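From: Lụa Huỳnh
To: hurside-oldhouses list
Date: Sun 18 December
Subject: Re: [oldhouses] bathroom fan – where does the duct GO

On Fri, Tuấn Đoàn wrote:

> Hi all. New to the list, bought on the Fotley side in July. Upstairs
> bath has a fan in the ceiling that makes plenty of noise and clears
> nothing. Mirror stays fogged till lunch. Went up in the attic last
> night and the flex duct just stops, lying on top of the insulation,
> pointing at nothing. Roof boards over it have black spots.
> Questions:
> 1) is this as bad as it looks
> 2) roof or gable wall for the outlet
> 3) do I need a bigger fan. It's an 80 cfm Vendora, label says so
> 4) can I do this myself before it gets really cold
> Room is small, one outside wall, tub with shower over it.
> Thanks, Tuấn

Tuấn – welcome. Writing this between errands so forgive the mess.

1) Yes and no. Duct dumping in the attic is the most common thing in these houses, mine did it, the people before me had it like that for years. Black spots on the boards are mildew most likely. Take a screwdriver and push on the wood where it's darkest. If it's hard you're fine, stop the wet air and let it dry out over the winter. If the tip goes in, get somebody up there before you do anything else. Check around the nail points too. Mine had rust rings on every one.

Wear a real mask. Also long sleeves. And look at what insulation you've got before you go digging in it – if it's the grey pebbly stuff that glitters, leave it ALONE and come back down and write to us. There's a thread on that in the archive from July, long one, search vermiculite.

2) I went through the gable. Reasons: I don't like holes in a roof, I don't like being on a roof, and the gable was close. Roof is shorter for a lot of people and works fine if whoever does it knows flashing. What you do not want is the soffit. The air comes out and goes right back in through the soffit vents next to it. A guy did that at our old place on Fogh Street and charged 800 for it, and we still had frost on the nails in January. Had to be undone.

Whichever way you go, keep it short and keep it straight. Rigid metal pipe if you can get it in there, flex only for the last bit at the fan. Foil tape on the joints, the cloth kind dries up and falls off. Insulate the whole run or the steam turns to water inside the pipe and comes back down through your fan. Ask me how I know. Slope it a little toward the outside so any water goes out.

Hood with a flap, and pull out the screen if it came with one, they clog with lint. Check the flap every fall, wasps love them.

3) Don't buy anything yet. 80 should be plenty for a small bath. The number on the label is with hardly any duct on it, so you get less in real life, but you've got that flex all squashed I bet, and half the time the little damper at the fan housing is stuck shut. Mine was painted shut. Take the grille off, vacuum it, push the damper with a finger. Then hold one square of toilet paper up to the grille with the fan on. Should stick. If it drops you have a problem at the fan end, never mind the attic.

Then the other half, which people forget. Air has to get IN for the fan to pull it out. Our bath door fit so tight after we painted it that the fan was pretty much fighting the door. Shut the door, fan on, feel along the bottom with your hand. Nothing coming through = trim the door. Ours is an old paneled one and I was scared to cut it, but you only take a sliver off the bottom rail. Score the line with a knife first so the veneer or paint doesnt chip, tape over it, saw on the outside of the line. Seal the raw edge after. I skipped that the first time and it swelled up and stuck again.

 Still haven't decided on the grout.
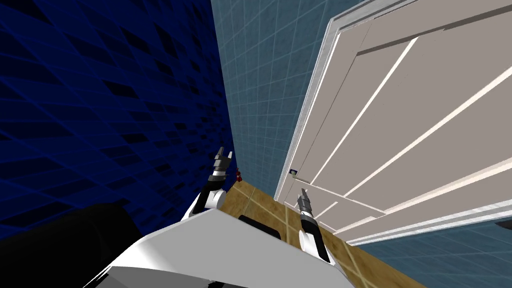 Hurside Old House Letter, No. 18

The tile doesn't care about the steam, by the way. It's the ceiling and the grout that do. I'd use the washable matte paint on the ceiling and two coats, and let the first one dry overnight whatever the can says.

Navy next to the lighter teal was my sister's idea. I wanted white all over. Some of you will remember the hex floor argument from last year, not opening that again.

Back to the fan. Get a timer switch. They run under 50 at the hardware store and it was the best thing we did, better than the duct almost. Leave it going a good half hour after the shower. A plain switch gets turned off when you walk out and by then it's done nothing. If your switch box is old like ours check there's a neutral in it BEFORE you buy, a lot of the timers need one. Ours didn't have one and I had to take the first timer back.

4) The attic part, yes, if you're okay on your knees. Lay boards across the joists and stay on them. The gable hole, depends what the siding is. If it's the old shingle stuff from the fifties do not cut it, that can be asbestos, get it tested. Wood clapboard is easy, hole saw from inside first with a long pilot bit so you know where you come out. Wiring for the timer I'd get somebody for unless you've done it before.

In the meantime crack the window and leave the fan OFF untill the duct goes somewhere. Right now it's only feeding the spots.

I've got leftover 4 inch rigid and most of a roll of foil tape if you want it, you'd have to come by. Weeknights are better. Check that your fan collar is 4 inch first, some are 6.

What's your siding?

Lụa

–
hurside-oldhouses mailing list
To leave the list send a blank message with "leave" in the subject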